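Does paint really stop rust?

People will tell you that a coat of paint keeps iron safe for ever. Don't believe it until you have checked.

Iron rusts when air and water reach it together. Paint gets in the way. That part is true. But a coat of paint is very thin, and it often has tiny holes you can't see. Water only needs one hole. Once rust starts underneath, it pushes the paint up into a bubble, and then more water creeps in.

The Jarman footbridge at Flinley has 66 iron posts. The tin of paint used on them, a make called Kenska, promised 50 years without rust. How could anyone know? The paint had only been on sale for six. By March there were brown streaks running down several of the posts.

Be careful with the word "rustproof" too. It usually means "slow to rust". Plastic doesn't rust at all, but it can crack or go brittle in the sun, so it isn't a magic answer either. 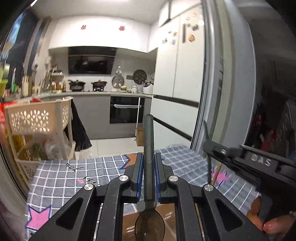

Test it yourself

Ask a grown-up for three plain iron nails. Paint one all over. Paint the second and scratch a line in it when it has dried. Leave the third bare. Stand them in a jar with a little salty water and look every day for two weeks.

Which one goes brown first? Write down your guess before you start, so you can't change your mind later. And if a friend says their painted nail never rusted, ask how long they waited.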